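Kondside Housing Association
Tenant Information: Looking After Your Home
Storing Household Textiles Between Seasons

Much of the damage reported to the Association in respect of curtains, bedding and winter clothing occurs while the items are in storage. The following guidance applies to all 207 homes on the Kondside estate and replaces the sheet issued last October.

Before storing

All textiles should be washed or dry-cleaned according to the care label and left to dry fully. Items that feel dry to the touch may still hold moisture in the seams and hems, and a further day on an airer is advised. Starch should not be used on anything that is to be put away for more than a few weeks.

Remove metal hooks, pins and safety clips from curtains. Tenants in Pandeck Court should keep curtain hooks in a labelled envelope, as the tracks fitted there take a narrow hook that is no longer widely sold.

Folding and tying

Fold large items loosely and change the position of the folds each time they are put away. Blankets and quilts should be rolled where space allows. Rolls may be secured with cotton tape or a flat fabric strap tied in a bow. String, elastic bands and wire ties leave marks and should be avoided.

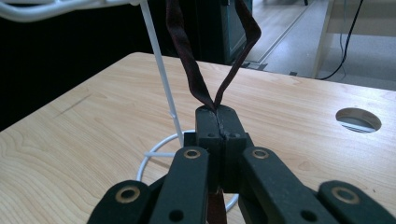 Straps and tapes in dark colours should be tested before use on pale fabric. Dampen a corner, press it against a white cloth for two minutes and check for any transfer of dye. A strap that fails the test can still be used over a layer of plain cotton sheeting.

Where to store

Wardrobes and cupboards on internal walls are preferred. Lofts are subject to wide changes in temperature and are not suitable for wool or feather fillings. Items kept under a bed should be in a lidded box, raised slightly from the floor — two battens are sufficient.

Plastic bags from the dry cleaner should be removed on the day of collection. A clean pillowcase makes a good cover for smaller items.

Moths and damp

Check stored woollens once a month. Cedar blocks lose their scent over time and may be refreshed by light sanding. If moths are found, wash or freeze the affected items and vacuum the cupboard, including the joints between shelves. Mould on an outside wall should be reported to the Ersoy Road office — it should not be painted over.

Textiles no longer wanted may be taken to the collection point at Fotevell House. Please bag them and keep shoes separate.

Page last reviewed: Tue 7 April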